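Courses > Interior Materials > Week 5: Stone and Pattern

Handout: Living With a Busy Stone

Welcome back, everyone! Last week we stayed with plain surfaces, painted board and limewash mostly, and I promised that we would get to the showy stuff. So this week is all about veined stone, and about what on earth to put next to it. Please bring your sample box from Bindby and the worksheet with the room plan on it, even if you haven't filled it in yet (I know how Sunday evenings go).
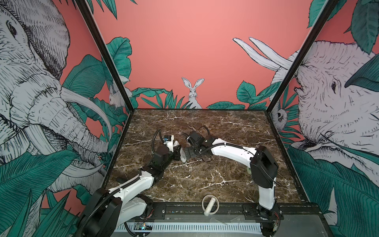

People tend to ask me first whether a strong stone needs quiet walls, and the old rule says yes, it does. I was taught that rule myself and kept to it for years, quite happily. But look at dark brown marble with white and cream veins set in front of a jungle mural on salmon pink, and you'll see why I now give the rule a bit more slack. The brown is deep enough to hold its own, and the pink is a flat, warm ground that gives all that leafiness somewhere to sit. Write down your first reaction before we talk about it in class, please, because it tends to slip away once other people start talking!

Now, some vocabulary. The "ground" is the main body color of a stone. "Veins" are the lines that run across it. "Movement" is the general direction those lines seem to take, and it matters a great deal when you're deciding which way a slab should lie.
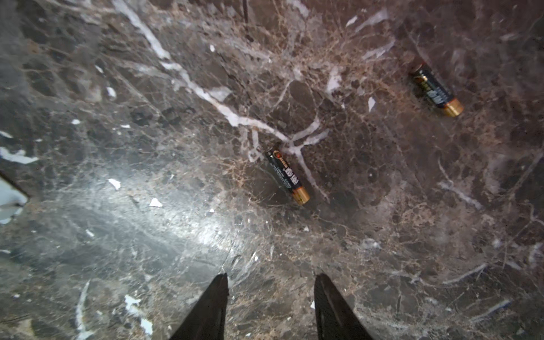

Page last changed: May, by G. Tlapale

Scale comes next, and it is the part students find hardest. A sample from the box is tiny. You may get a corner with one vein in it, or none, and think you have chosen a calm stone. Always ask to see the full slab. Getsemaní Tlapale will have slab 2277 from the Stolgate yard standing up in the studio for us, along with 3790, so you can hold your little square against each one and be properly surprised.
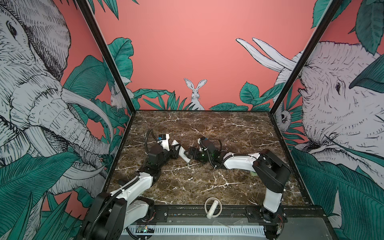

Direction is worth a slow half hour of anyone's time. Veins may run with the length of a table, across it, or every which way, and each changes how long the table feels. Branching white veins like the ones on this brown top are harder to plan with than straight ones, as they lead the eye off in several directions at once, so try turning your drawing around before you settle. Ans Bosman's reading for Erside has good sketches of this on the last 2 pages.

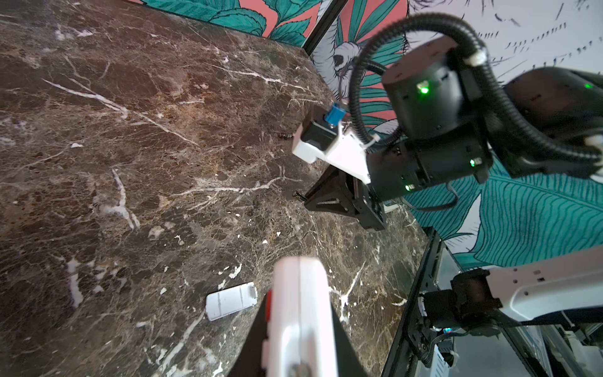
Color matching is our last topic, and I'd like you to work from the small colors up. Most beginners match to the ground color and stop there. With a stone like this one, have a go at the tan veins and the caramel patches too, then see what they do beside the coral pink and the big teal leaves on the wall. Teal and brown can be lovely company, especially with a little white in both.

For next time: choose one stone from your box, name its ground and its vein colors, and pair it with a patterned wall you would be glad to look at over breakfast. One page is plenty, and colored pencil is fine.

Filed under: Handouts, Stone, Pattern

Related items
Week 4: Plain Surfaces and Limewash
Week 6: Wood Grain at Room Scale
Reading list: Bosman on Slabs and Layout
Studio visit notes: Yurchenko Tile Room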